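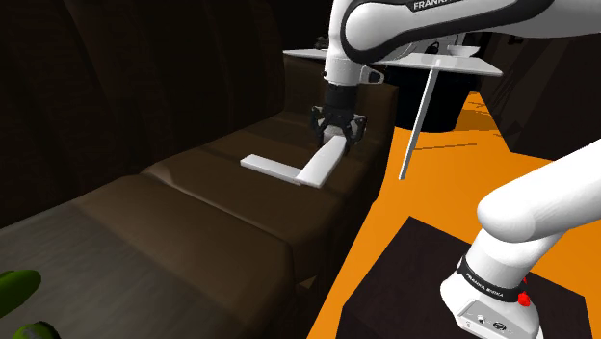 Why does my simulated arm follow the path perfectly when the gripper is empty, and touch the furniture when it carries something?

The planner checks only the shapes it knows about. When the gripper closes on an object, the object is still a separate body in the world model, and the planner does not move it together with the hand. You must attach it to the hand link, give it a collision shape, and plan again from the new state.

Print this page | E-mail this page
14 comments | Share

Planning with a held object in Restow

This tutorial is for people who already have Restow running with a simulated Franka arm and who can plan a simple motion to a pose. I use the Kavanagh planner plugin, but the steps are the same with the default one. The room I work in is from the Grinuncombe scene pack, with a long couch, a table behind it and the arm on a box. The tool in the gripper is L-shaped, and this is a good test, because its two bars go in different directions and a simple box around it is much too big.

Step 1. Check the state before you attach

Close the gripper and wait until the finger positions stop changing. I wait 200 simulation steps. If you attach the object while it still slides between the fingers, the offset is stored wrong, and every later plan has the same error.

Then read the pose of the object in the hand frame, not in the world frame. I made this mistake for a long time. In the world frame the numbers look reasonable, so you do not notice until the arm turns.

Step 2. Make the collision shape

Do not use the visual mesh. The mesh of my tool has 3000 triangles and the planner became very slow with it. Use two boxes, one for each bar:

held_object:
 parent: hand_link
 shapes: [bar_long, bar_short]
 padding_mm: 6

The padding is a compromise. With no padding, the path can pass so close to a cushion that a small tracking error becomes a contact. With too much, the planner finds no path at all when the goal is just above the seat.

Step 3. Allow the contacts that must exist

The fingers touch the object all the time, so you must add these pairs to the allowed list: left finger and object, right finger and object. Add only these. It is tempting to allow also the hand and the wrist flange, but then a slipped tool can lie against the flange and the planner will accept it.

After this, remove the old free object from the world model. If you forget, the planner sees two copies in the same place and reports that the start state is in collision. This is the most common question I receive.

Step 4. Plan in two parts

First plan a free motion to a point above the goal. Then plan a straight line down, with the orientation locked. For the free part I give the planner 600 ms. For the straight part a short limit is enough – if it fails, it usually fails at once, and more time does not help.

Soft furniture needs one more remark. In my scene file the couch is a rigid body, also if it looks soft in the render. The arm will push against it like against a stone, and the joint torques will jump. Set the lowest goal height from the collision shape of the seat and not from what you see in the viewer.

Step 5. Look at the shapes, not at the picture

Open Zirnton and switch the view to collision geometry. Move slowly through the planned path and watch the end of the longer bar. If a box stays behind when the hand moves, the parent is still the world and you should go back to step 1.

When you release the object, do everything in the opposite order: open the fingers, detach, put the object back into the world model with its new pose, and only then plan the retreat. The two finger pairs should stay allowed until the hand has moved up and away. After that remove them, or the next grasp starts with old permissions.

Tested with the February build. In older builds the key "padding_mm" is called "padding" and the value is in meters.

Share this: 9 shares
14 comments | Print | E-mail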